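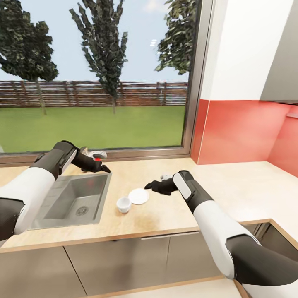
Two arms at the counter in the kitchen model, cup and saucer set out by the sink.

Print this page | E-mail this page

Hiltow Kitchen Handling Project
Progress report to the Adance equipment fund, period ending September
Prepared by Satish Katiyar

Where we stand

You asked for a short report and a clear answer on whether we are ready to release the second part of the grant for hardware. We are not. I would like to hold the arm purchase for one more reporting period, and the rest of this report explains what we have, what it tells us, and what I don't believe yet.

All the work so far has been done in simulation. The kitchen model has been running on the Fusider package since spring, and the tasks are the small ones we listed in the application: picking up a cup, setting it on a saucer, moving a saucer from one part of the counter to another, working close to the coffee maker without hitting it. No physical arm has been bought or leased with your money. Spending to date is staff time, the Fusider license and computer time.

Results

We logged 1,523 runs this period. Of those, 795 finished the task by our own scoring rules. I'd ask you to read that number with some care. We wrote the rules, we built the kitchen, and we chose where the dishes go. A cup that lands on a saucer at a bad angle and stays there counts as a success under the rules as written, and so does a saucer dragged along the counter to the right spot. I have asked for the scoring to be tightened before we run the set again, and I expect the figure to go down.

The thin, flat items are the weak point. With a cup the fingers have something to close on. With a saucer lying flat there is very little room under the rim, and small errors in height decide the whole run. The view from the wrist is what we use to judge these grasps, and it is also where the model is hardest to trust.
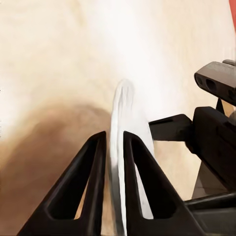
Contact is the part of the software I trust least. Light, smooth objects behave well on the screen, sometimes better than any saucer I have ever handled. The friction setting we use came with the package and we have no measurements of our own to put against it. Before anyone signs for an arm I want a bench test with real dishes and a pair of fingers on a simple stand. We can do that with 50 grasps per item and a borrowed force gauge, and it will cost very little next to the price of an arm.

The quote from Dhillon

Dhillon has sent a quote for a two-arm setup with hands. It is a decent quote, and their people answered our questions faster than I expected. I still have three problems with it.

First, it prices two arms because our early plan had two arms. Most of the tasks in our list are being done with one. The two-arm work looks good in a demonstration and it may matter later, for example for holding a carafe and a lid at the same time, but I can't point to a task in this period's list that needed it. Buying the second arm now means paying for it to sit still.

Second, the jointed hands are priced as the standard option and the plain two-finger gripper as a substitute. Our runs use both. The hands have more parts to break and we have no money set aside for repairs in the first year. If we go ahead, I'd start with the gripper.

Third, the quote is good for 30 days and leaves out the mount, the floor work, the safety stop and the training visit. When I asked, I was told these are "usually handled on site." I would like them on paper with a price.
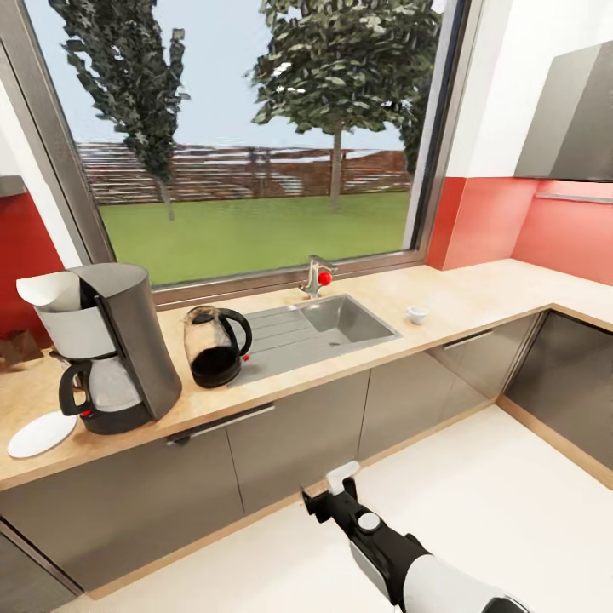
One arm in front of the cabinets. Coffee maker, glass kettle and sink share the same run of counter.

Reach and floor space

This is the planning question that worries me most, and it got one line in our application. In the model an arm can be put wherever we like. In the test kitchen at Hiltow it has to be bolted to something, and people have to be able to get past it. The counter turns a corner, there are cabinet doors below, and the overhead cabinets limit how an arm can fold when it works near the wall. We have moved the base around in the model to see what can be reached from where. The sink and the coffee maker can be covered from one position if we accept a stretched arm at one end, and I'd like to know what a stretched arm does to the load rating before I accept it.

There is also the matter of a rail. Dhillon's sales sheet shows one and everybody here liked it. It is not in the budget. I have left it out of the revised plan and would need a much better argument to put it back.
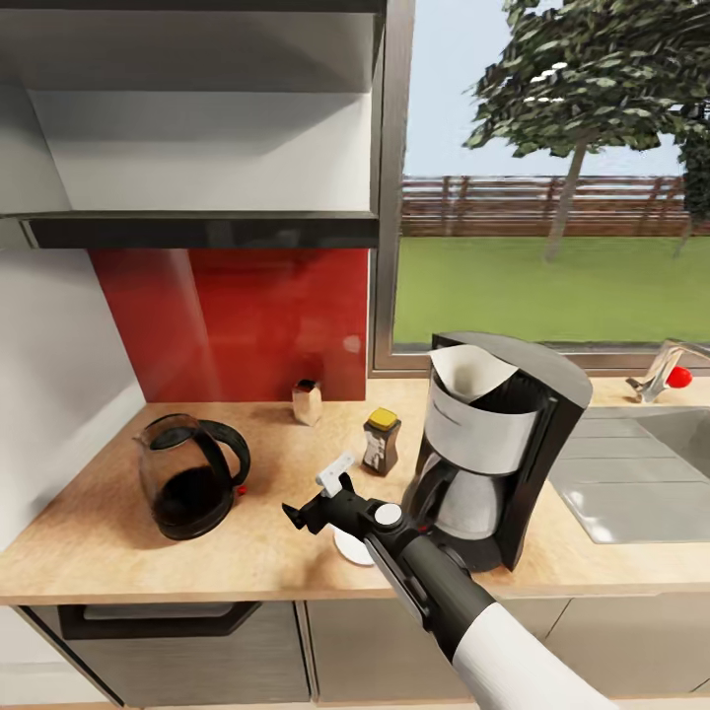

The other thing we learned from the layouts is how much difference clutter makes. With a coffee maker, carafes and jars on the counter, the paths get longer and the failures go up, and that is much closer to how a kitchen is kept than the clear counter we began with. The revised run set will use the crowded layouts as the default. I'd also ask you to ignore the clear-counter clips in our spring slides, which were mine.

What we are asking for

-- Leave the hardware money where it is until the next report.
-- Let us move a small part of the travel line to the bench test. We have not used it.
-- Agree that any order will be for one arm with a two-finger gripper, with mount and safety stop included in the price.

The next report will have the rescored runs, the bench results and a full quote, from Dhillon or from someone else. If the bench numbers are far from the model's I will say so, and we should then talk about whether an arm is the right thing to buy at all.

S. Katiyar

Print this page | E-mail this page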